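Student Projects / Environment and Society

Household Plastic Film and Kerbside Sorting in the Zilitz District
Project report, second-year module in Local Environmental Policy
Author: Rostyslav Onyshchenko

1. Background

The district of Zilitz introduced separate collection of household plastics in November. Rigid items such as tubs and trays are accepted in the kerbside bin. Thin film, including carrier bags and food wrapping, must be taken to a collection point. The present report considers how well residents understood this division and how the printed guidance might be improved.

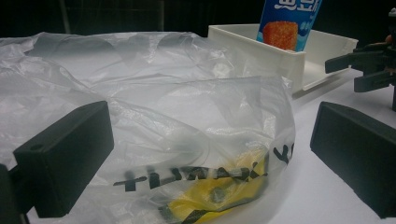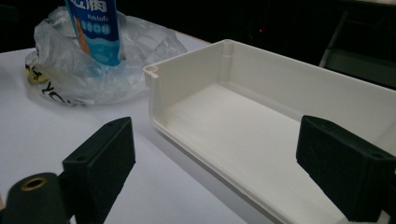 Figure 1. Thin film and rigid plastic: a crumpled bag (first picture) and a white tray (second picture).

2. Method

A questionnaire was delivered to 500 addresses in two neighbourhoods, Reltard and Stilletti. The two were chosen for their different housing: Reltard consists mainly of terraced houses with their own bins, while most homes in Stilletti are flats with a shared bin store. Replies were received from 212 households. The form asked residents to place common items under one of three headings (kerbside, collection point, general waste) and to state where they had learned the rules.

Longer interviews were held with 48 of the households that replied. The interviews followed a fixed list of topics but allowed residents to raise matters of their own.

3. Results

Most residents placed bottles and tubs correctly. Film caused far more difficulty. Many households treated all plastic as one material and put bags in the kerbside bin, often filled with other recycling. Several residents of Stilletti said that the notice in their bin store still showed the rules in force before the change.

The leaflet issued by the district runs to 1,990 words. Few of those interviewed had read it to the end. Older residents asked for larger type, and some families relied on their children, who had been taught the rules at the Ignacio school.

Distance was the other common complaint. The only collection point for film lies on the Reltard side of the railway, and residents without a car found it hard to reach.

4. Limitations

Households with an interest in recycling were probably more willing to reply. The contents of bins were not inspected, so the findings rest on what residents reported.

5. Recommendations

The leaflet should be reduced to a single page, with film and rigid plastic shown under separate headings. Notices in shared bin stores should be replaced without delay. A second collection point in Stilletti should be considered when the present contract is reviewed.

Related reports
Food Waste Collection in Shared Housing
Bus Services and Access to Public Buildings in Zilitz
Water Use in School Gardens

Last updated: 23 February 2024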